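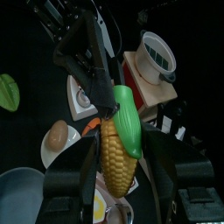
A morning at the Flindness growers' open day

Posted in November by the Pukeo allotment blog

We had been meaning to go to the Flindness open day for years, and every year something got in the way – a cold, a wedding, the car. This time we finally managed it, and I am so glad we did, even though we set off in the dark and I left my good gloves on the kitchen table.

The farm sits at the end of a long lane with grass growing up the middle, and you park in a field that was, I will say, very soft. A tractor was already pulling someone out when we arrived. After that it was a short walk down to the big barn, where there was tea in proper mugs and a table of seed packets going at four for the price of two. I came away with more beetroot than any household could want.

The tours went out in small groups every half hour, and ours left at ten. We began in the sweetcorn field, or what remained of it so late in the year, which was mostly stubble and a few rows of dry brown stalks left standing for the birds. I have grown corn on our plot for eight summers and have always put it in a long single row along the fence, and I have always had gappy cobs. Well! Our guide explained that the pollen comes down on the wind from the tassels at the top and has to land on the silks below, and that every silk leads to one kernel. Plant in a square block and the pollen has somewhere to fall. Plant in a row along a fence and most of it blows into next door's roses. I did know this, I think, in the way one knows things from the back of a packet, but standing among the stalks I could picture it properly for the first time.

From there we went up to the drying sheds, which smelled wonderful, all onions and warm dust. The squashes were laid out on slatted racks and turned every few days. They grow one called Tresine, a small ribbed sort with dark skin, and we were given a cube of it roasted with nothing but salt. I had seconds, and then, when the next group came through, I am afraid I had thirds.

The last stop was the seed room, and that was my favourite. It is a plain little place with a cold stone floor and drawers up to the ceiling. They showed us how they test old seed by rolling it in damp paper and leaving it somewhere warm for some five days, and then seeing what has sprouted. I have a biscuit tin of old packets at home that will be getting the same treatment this winter.

Lunch was from the Shakya stall in the yard, lentils and flatbread with a green chutney that made my eyes water in the nicest way. We ate it standing up behind the barn, out of the wind, talking to a couple who had come over on the bus and were carrying a pumpkin between them in a shopping bag. Then it began to rain in earnest and we made a dash for the field. The car came out at the second try.

If you go next year, take wellingtons and some coins for the seed table, and get on one of the earlier tours. The afternoon ones were full before noon.

Comments

PlotAtTheTop: We were on the eleven o'clock group! Did you get the onion plaiting? Ours ran out of time.

beanrow: Blocks every time for corn. I do mine five by five and give each plant a tap when the tassels open.

Pukeo allotment blog: No onion plaiting for us, sadly, but I'd love to learn. And thank you beanrow, five by five it shall be, once I've worked out where to move the rhubarb.

mossy_gate: Is the lane all right for a small van?

PlotAtTheTop: Lane's fine, it's the field you want to watch.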